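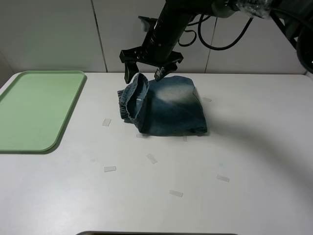
Folded denim next to the green tray

Threads > Teaching > Verna Tran
Search posts Search
324 likes 4 comments

Okay friends, it's May, I have a cup of tea, and I want to talk about drop-off. It's a long one because I am me.

I teach the threes and young fours at Wekeldale Preschool, and every spring we let next fall's families come in for short visits. The kids do pretty well. It's the moms and dads and grandpas at the door who break my heart, and I get the same questions from them in the hallway, so I'm putting my thoughts where I can send people to them.

First, if your child cries when you leave, you have not done anything wrong. Some of my criers have been the most settled, happy little people by snack time. Some kids who march in without looking back fall apart in October when the newness wears off. I've stopped guessing which will be which, I was terrible at it.

Please say goodbye. I know how tempting it is to slip out while they're busy with the play dough, and I know it feels kinder. But then they look up and you're gone, and the next morning they won't touch the play dough because they're watching the door – and they'll watch it all week.

A goodbye can be short! One hug, one kiss, "I'll be back after rest time," and go. Say "after rest time" and not "at two thirty," by the way. They don't have clocks in there yet, but they sure know when rest time is.
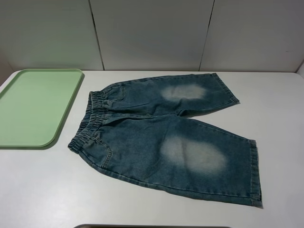 And once you've said it, go. I say this with so much love. The fourth goodbye is harder than the first one for everybody, me included, and I'm standing there holding a child who thinks maybe the fifth one will end in going home.

Hawi Gebremichael, who has the room across from mine, has her families pick a goodbye at home and practice it. Elbow bump, nose kiss, silly handshake, whatever they like. I borrowed it from her two years ago and I wouldn't go back. The children get very strict about it. I've seen a dad called back from the parking lot because he did the handshake in the wrong order.

2 shares

Somebody asked about comfort things from home. In my room, yes. A small blanket, a stuffed animal, a family picture in the cubby. One little girl carried her grandmother's glove in her pocket all winter and patted it when she needed to. Check with your own school though, they don't all allow it.

We also have Meng, our raggedy hand puppet, who is shy in the mornings and needs someone to sit with him. You would be amazed how fast a sad child will take charge of a sadder puppet. "It's okay Meng, your mommy comes back." Then they hear themselves say it. I've had to turn around and tidy a shelf more than once.

Things that help at home, from what parents have told me over the years: read a book about school at bedtime but don't make it a big talk. Drive by the building on the weekend and wave at it. Let them carry their own bag in, even if it drags on the ground. Especially if it drags on the ground, they love that.

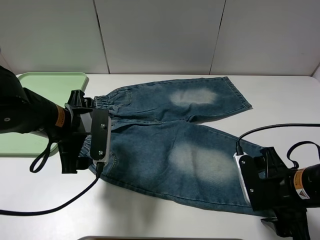 Also, sleep. I'm sorry, I know, I raised 2 of my own and bedtime in our house was a circus. But I can just about tell you who stayed up late when they come through the door, and a tired goodbye is a rough goodbye. Friday is usually our wobbliest morning for that reason, and we plan an easy one, lots of water table and songs.

If you need to cry, there's a bench outside the front door and you can use it as long as you want. Zihan Duan in our office will bring you a tissue and not make a fuss. She'll also peek in our window and text you a thumbs up later if you ask her to. Ask her to! You're not bothering us.

One more and then I really will drink this tea. Going backward is normal. After a vacation, after a cold, after a new baby, you may get the tears all over again, and parents come to me so discouraged, like they lost all that work. You didn't. Do the same little goodbye you did in September and give it a few days.

My own youngest cried at the door of preschool well into the winter. His teacher met me every single morning with her arms already out, and I don't think I ever thanked her properly. I do think of her when I'm standing in my doorway with mine out.

Visiting families, I'll see you on the rug. Wear something you can sit on the floor in. And if your school has a goodbye trick I haven't heard of, please put it in the replies, I'm always collecting.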